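A White Table for the Back Room

It has been the practice of this blog to report on changes to the back room once they have been in use long enough to be judged fairly. The matter of the table has now reached that stage, and several readers who followed the earlier entries on shelving and lighting have written to ask how it was settled. The present entry is intended to answer them together.

The former table was a dark one, inherited with the house, and it served adequately for thirteen years. It was used for sorting mail, repairing small household items, cutting paper, and, on occasion, for meals when the kitchen was occupied. Its shortcomings were well known to the household. Small screws disappeared against the grain. Black thread could not be found on it at all. The finish had lifted at one corner after a plant pot was left standing there through most of February, and two attempts at refinishing did not improve the situation.

The requirements for a replacement were set down in writing before any visit to a store was made, a procedure I continue to recommend. The surface was to be white, or as near to white as could be obtained. It was to be smooth, with no grain or pattern. It was to be matte, as a glossy top would throw the light of the desk lamp back into the eyes of the person working. The depth was to allow a person seated on either side to work without disturbing the other. The budget was fixed at $100, with a further $30 permitted for delivery.

Three sources were considered. Storeck had a suitable size, but only in gray or a printed oak. Lo Presti offered a very handsome white top at a price well beyond the limit, and the sales assistant was courteous in confirming that it would not be reduced. The table was finally obtained through Clarnlow, which had a returned item on its lower floor with all parts present. My neighbor Branislav Machala kindly lent his van, and the delivery allowance was therefore not spent.

Assembly required 55 minutes. The instructions were clear except at the fourth step, where the left and right rails are shown in the same drawing and may easily be exchanged. Kasun Roy, who was assisting, noticed the error before the bolts had been tightened. The old table was passed on to Getachew Ejigu for use in his garage, where its color will be of no consequence.

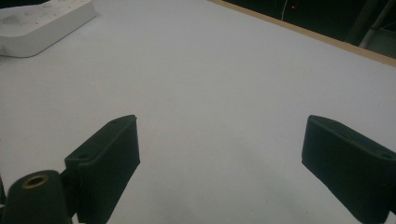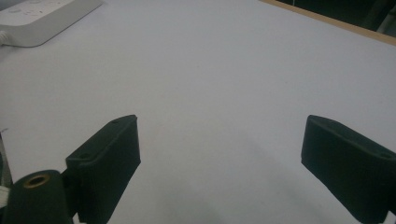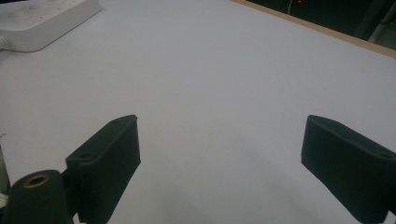 The white tabletop in the back room. The power strip is at the upper left of the third picture.

With regard to the color, the household has reached general agreement that the choice was correct. It should be noted, however, that a white surface is seldom seen as white. Under the present lighting it has a pale, grayish look, with the brighter area toward the upper middle and a softer gray nearer the front. Readers who are matching a table to painted walls are advised to view the top in their own room before committing themselves. I had brought home a paint card from Votach for this purpose and found that the shade I considered identical at noon was plainly warmer by evening.

The principal advantage has been in finding things. A dropped needle or a pencil lead is now located at once. The corresponding disadvantage will be obvious to anyone who has kept a white surface of any kind: it shows everything. Tiny dark specks and faint smudges, which on the old table would have gone unremarked for months, are visible from the doorway. I do not regard this as a fault in the table. It has nevertheless altered the cleaning schedule, and the household was consulted before the new arrangement was adopted.

The surface is now wiped at the end of each working session with a cloth dampened in plain water, then dried with a second cloth. Once a week a small amount of dish soap is added. Abrasive powders are not used, and neither are the white foam sponges, which Sunil Matubbar warned me can leave shiny patches on a matte finish. His own kitchen counter was offered as evidence and I found it persuasive. Ink should be attended to the same day. A mark from a ballpoint pen that had been left overnight did come out, but only after a degree of effort that I would not wish to repeat.

The question of electrical supply has been less satisfactorily resolved. The wall outlet stands behind the bookcase and cannot be reached without moving it. A white power strip has accordingly been kept lying flat on the tabletop, where the lamp and the charger can be connected without anyone crawling on the floor. It takes up working space, and it gathers dust more readily than the table does; the gray marks on its upper face have proved stubborn. Before any cleaning it is unplugged at the wall, and only a dry cloth is used on it.

Fixing the strip to the underside of the table has been proposed. Kevin Ó Súilleabháin has done this with his own desk and reports no difficulty, although he concedes that he must now feel for the switch by hand. A bracket clamped to the rear edge is the alternative under consideration. I am inclined toward the bracket — it requires no drilling, and the table could still be returned to a complete condition if it were ever to be sold.

A rule has also been introduced concerning what may remain on the table overnight. In the period of the old table, the answer was in effect anything, and the surface available for work had diminished to a space not much larger than a dinner plate. Under the present rule, the power strip may stay and all else is to be put away. Observance has been good, with the exception of library books, for which a shelf by the door has since been designated.

Several correspondents have asked for the dimensions and for the name of the model. The label was removed by the previous purchaser, and I have been unable to establish the name. The dimensions will be given in the next entry, together with the decision on the bracket.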